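3.2 How the sponsors' money got spent

I'll start with the part that surprised me most. Going in, I figured the schools with the most sponsors would have the fullest supply closets, because that's what the Voriten newsletters always said. So I sat down with the account books from two schools, Andon and Nirnik, and went through them line by line (this took all of September and a lot of tea). The two schools had the same fee rules and nearly the same number of kids on the rolls, 300 at Andon and a few less at Nirnik. What they did with a sponsor's gift was very different, though!

At Andon, each gift was tied to one child. If a sponsor stopped paying, that child's lunch and bus fare had to come from somewhere else, and the office spent a lot of its week hunting for the somewhere else. I counted 14 children who changed sponsors at least once in the year. Nirnik put every gift into one pot, and the head teacher drew on it for whatever was short that week. Sponsors still got a letter from a child, but the money didn't follow the letter.

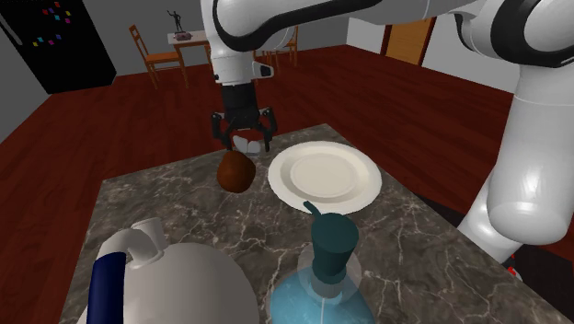 Figure 2. Simulated arm and gripper above a small round brown object on a marble-patterned tabletop.

Meals were the biggest line in both sets of books, so I spent more time on them than I had planned. Rice and lentils were bought by the sack and were easy to trace, but fresh food was a mess, with market slips stuffed in envelopes and half of them in pencil. I ended up lumping anything small, round and brown into a single "potatoes and fruit" row, and I'd do it the same way again. With that row in, meals took a bigger share at Nirnik than at Andon, mostly at the expense of uniforms. Parents I talked to at Nirnik were fine with that. A uniform can be handed down from a cousin, one mother told me, and a lunch can't.

I also tried to bring in the Triệu school, which started pooling its gifts later than Nirnik did. Only 20 of its monthly sheets were readable, and transport was missing from most of them, so I've left it out of the comparison and come back to it in Section 5, where I look at what sponsors were told about the switch.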